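Subject: Re: [grasp-sim] Wrist camera vs. overhead camera for the two-finger gripper

Qianru Xu wrote:
> Before we settle on the Titia controller for the sim runs, can
> someone tell me which camera the policy should be getting? The
> config in the repo has both turned on and the readme only talks
> about overhead. Also, is the Stenlow gripper model the old one or
> the one with the longer fingers?
>
> Qianru

Qianru,

The repo has the old Stenlow model. The longer fingers are in a branch and I have not merged it yet. The collision meshes on that one still overlap when the jaws are fully closed, and the solver spends most of its time pushing them apart. Please stay on main for now.

On the cameras, I ran both setups in September with the same controller and the same seeds. Each got 1,000 episodes with random objects and clutter. I kept the step limit at 30 seconds of sim time and did not change the reward.

Overhead only: the approach is good and the arm almost never goes to the wrong object. The trouble is the last few centimeters. The hand covers the target and the policy closes on its last guess. On tall objects that usually means it grabs off center.

Wrist only: the other way around. Final alignment is better, but if the target is not in view at the start the arm wanders until it times out. Wide objects are the other problem. Once the hand gets close they fill the view and the policy loses the background it was using to judge distance. One of the wrist views is below. The blue object goes past the top of the picture, so the policy has only the narrow lower end to work with.
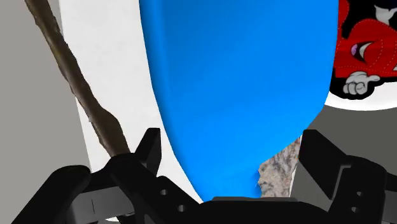 Wrist view, simulated. Blue object above and between the gripper fingers.

Both together is what I would use. It needs more memory, and on the Usmani machine I had to drop to 15 parallel environments to fit. Training is slower but I had no crashes.

Two things to check in your config before you start. The wrist camera offset has to match the gripper model, so if you copied the file from the Wutik tests it will be wrong. And turn off the texture cache, or you will get the same backgrounds over and over.

I will fix the readme tonight. If you want the logs from either set, tell me where to put them. They are too big for the list.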